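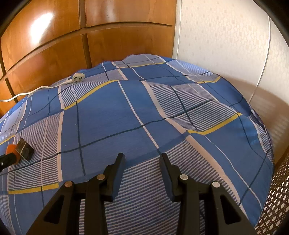 I have been to plenty of golf courses over the years, but until last January I had never been to a place where the clubs themselves get made, so when my cousin's husband said he could get two of us onto the visitors' list at the Plurkum workshop in Koskela, I said yes before he'd finished the sentence.

The drive took most of the morning (we stopped for pancakes, and then we stopped again for coffee, which I don't regret one bit) and we pulled in a little after eleven. Plurkum makes putters and wedges, mostly to order, and it has been in the same brick building by the rail line for 53 years. You'd never guess from the street. There's a small sign, a door that sticks, and then suddenly you're in a front room with old scorecards all over the walls and a fellow handing you safety glasses.

That fellow was Kauko Kemppainen, who runs the grinding room and took our group of 14 around for the better part of the afternoon. He has a lovely slow way of explaining things, and he never once made us feel silly for asking. And I asked a lot! I wanted to know why my old wedge digs into the turf like a shovel, and he had me show him my swing right there between two workbenches, with an umbrella. His verdict was that I needed more bounce on the sole and possibly a lesson.

The heads come in as rough forgings and look like nothing much, sort of gray lumps with a neck. Then they go to the belts. Kauko grinds by eye and checks the weight on a scale after every few passes, and he told us a good wedge might go back to the belt up to 200 times before he's happy with it. He let us hold one at the start and one at the finish, and even with my eyes shut I could tell which was which. The finished one just sits better in the hand.

Upstairs is the fitting bay, with a strip of carpet that slopes gently to the left (on purpose, they say) where you roll putts while someone watches your hands. My cousin's husband made 3 in a row and was impossible for the rest of the day. I missed everything, then got handed a putter an inch shorter than mine and started seeing the ball drop. I had been standing too far away from it for something like half my golfing life.

Over soup in the lunchroom there was a good long talk about the Harnov Cup, the amateur event up at Amilholm that a lot of the Plurkum people play in. It's a windy course by the sound of it, with small greens, and the entry fee includes dinner. One of the polishers had won it a few summers back with a putter she'd finished herself the night before, and she got a round of applause for that, which made her blush.

I didn't order anything on the day, though I came close. The waiting list for a wedge runs into the fall, and I wanted to sleep on it. I did write down the loft and bounce numbers Kauko gave me, and I've put my name in for Amilholm, so I suppose I had better start practicing.

If you'd like to go, call the workshop first, wear closed shoes, and bring your own putter along so they can measure it.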